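Learning to wait for bread

I moved to Ovville two years ago, and in September I finally started to bake my own rye bread. I want to write down how it goes, because my memory for such things is weak and because my written English needs the exercise too.
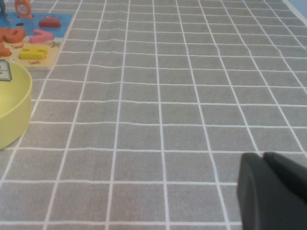 My neighbor from upstairs told me that I feed my starter too much and too often, and that a rye starter likes to be a little hungry. I did not believe it at first. In the book I use, it is written to feed it every day, and I am a person who follows the book. But I tried her way for one week, with feeding only every second day and the jar in the cooler corner by the window, and the smell became much better. Before it was like nail polish. Now it is like sour apples.

The flour is a longer story. At home we bought rye flour in big paper bags and we did not think about it. In Ovville the supermarket has only one kind, very fine and pale, and the bread from it came out like a gray sponge. Then I found the shop Liepiņa, on the street behind the post office. They sell a coarse rye under the name Prondel, and it is dark and smells of grain when you open the bag. It costs more than double. I complained about this at dinner, and then I bought it again.

My recipe is simple. In the evening I mix 253 grams of starter with half of the flour and warm water, and I cover the bowl with a plate. In the morning I add the rest of the flour, the salt, one spoon of dark syrup and some caraway. You do not knead it. It is more like mixing cement, and a wet hand is the best tool. The full dough should be 736 grams in my small tin. I know this number looks strange, but I weighed the one loaf that came out right and since then I do not dare to change it.

After this comes the difficult part for me, the waiting. My old oven in the rented apartment is an Osby, and the numbers on the knob are rubbed away, so I keep a small thermometer inside. The tin stands in the kitchen until the top has little holes like on a pancake. In a warm room it takes two hours. Last week the heating was still off in our building and it took almost five, and I was walking to the kitchen every ten minutes to look, which did not help the dough at all.

I bake it for 10 minutes very hot and then for around 40 minutes at a lower heat. Then I take it out of the tin and knock on the bottom with a finger. My grandmother also did this, and she could hear if the bread was ready. I hear only a knock. So I put in the thermometer again, and if it shows enough I leave the bread on the rack under a towel.

And then you must not cut it! This was my biggest mistake with the first loaves. Rye bread which is cut warm sticks to the knife and becomes like clay between the slices. It has to lie until the next day, better until the evening of the next day. I now bake on purpose late, so that I go to sleep and cannot eat it.

The last one was good, with a thick crust and a small crack along one side. We ate it with butter and salted cucumbers, and the heel went to my neighbor, who returned the plate with two plums on it. Next time I want to try it with scalded flour, where you pour boiling water over a part of the rye and leave it overnight. If somebody has done this with a coarse flour, please write to me how much water you take. In my book there is only a recipe for the fine one.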